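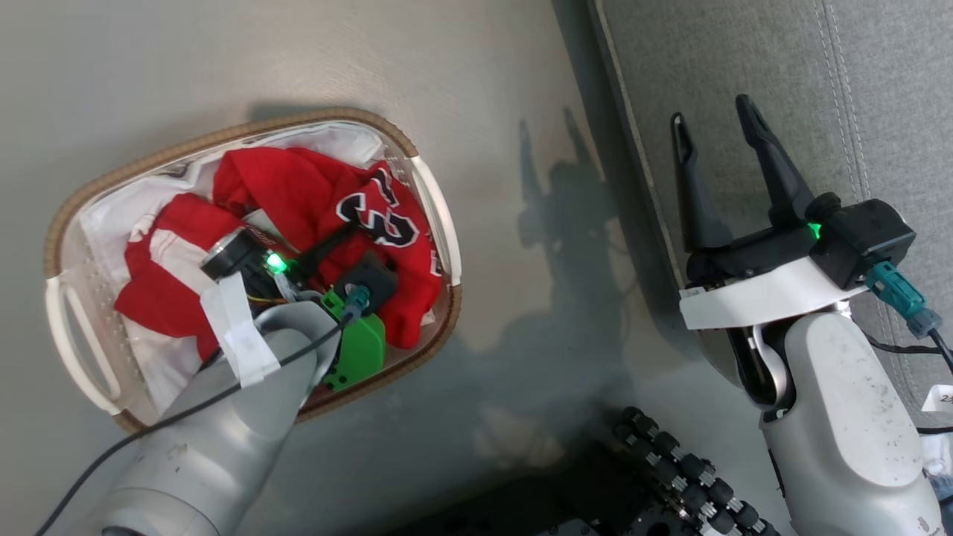 A red shirt with the number 23 in a laundry basket. Clubs in the Vernholm league wash most of their own kit.

Vernholm clubs to share kit wash under new scheme

Amateur basketball clubs in Vernholm will be able to have their match shirts washed together from September, under a scheme meant to cut costs and make kit last longer.

The Vernholm league said 10 clubs had signed up for the first season. Each will pay 45 a month during the season, which covers one wash after every home and away match. Clubs that play in the cup will not be charged extra for those weeks.

At present most teams leave washing to players or parents. Shirts are handed out before the match and taken home afterwards, and the league says that is where many of them go missing. Its secretary's office recorded 197 shirts lost or too badly worn to use last season, across all age groups. Some teams finished the year in bibs, and two under-14 matches started late when sides turned up with clashing numbers.

The washing will be done at the Sosine laundry on the old dairy site, which already handles towels and bed linen for guest houses in the town. Bags can be dropped off at the side entrance until 9pm on match nights and collected two days later. The laundry has asked clubs to turn shirts inside out, empty the pockets of warm-up tops and keep socks in a separate net bag.

Shirts will be washed at 30 degrees and hung to dry. The league said printed numbers crack and peel when shirts are tumble dried on a high heat, and that this was the most common reason for kit being replaced early. Red and black shirts will be kept apart from white ones after a trial in March, when a set of away shirts came back pink. The club concerned has been given a new set.

Each bag will carry a tag with the name of the club and the age group. Players' own clothes will not be accepted, and anything found in the bags will be kept at the laundry desk for a month.

Dostinico, a sportswear shop in the town centre, will repair torn seams and replace loose numbers at a fixed price. Clubs can ask for this by ticking a box on the bag tag. Repairs are not part of the monthly charge and will be billed at the end of each term.

Not every club is joining. Ngô, which runs four junior sides on the east side of town, said it would keep its present arrangement for at least another year. The club bought two washing machines for its hall last winter with money from a sponsored run, and says the cost of running them is lower than the league's fee. It has offered to lend spare shirts to visiting teams that arrive without a full set.

Several smaller clubs had asked for a lower rate for teams that play only every other week. The league said it would look at this after Christmas, once it had seen how many bags were coming in. The laundry has room for 300 shirts a week - enough for the clubs now taking part, but not for the whole league.

Parents who spoke at an open meeting in the sports hall were mostly in favour. The main worry was the collection time, as some under-12 teams play twice in three days. The laundry has agreed to a next-day service for those teams during school holidays.

Clubs that want to join later in the season can put their names on a waiting list at the league office. Forms are also available from the front desk of the sports hall, which is open until 8pm. Bag tags for the clubs already signed up will be given out at the fixtures meeting in August.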